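Climach pump-loop pressure logs: data card

Readings from the secondary cooling loop at the Raltivel plant, collected by Chang-ho Do and cleaned up by me. Two transmitters, one on each side of the circulating pump. Please read the limits before you train anything on this.

Known problems: the discharge transmitter drifted in February and was swapped without an overlap run. The Patell conversion script claims to correct for that. I have compared its output with the raw counts and I don't believe it, so both columns are included.

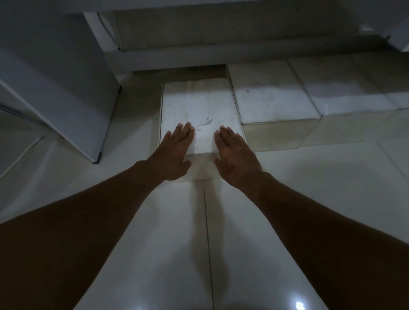
Vibration notes are the weakest part of the set. They come from operators' written remarks and have no instrument behind them. "Felt rough" may mean as little as what two palms pressed flat on a floor panel, fingers spread, can pick up, and I would not fit a bearing-wear model to that. Teodoro Alvarado disagrees and has kept the notes in his Yook branch.

Missing values are written as -7. Don't average over them. Rows from 2015 use the old tag names, and the mapping is in tags.txt, with 4 tags still unresolved.

Last checked Thu 24 October.

2 comments
7 shares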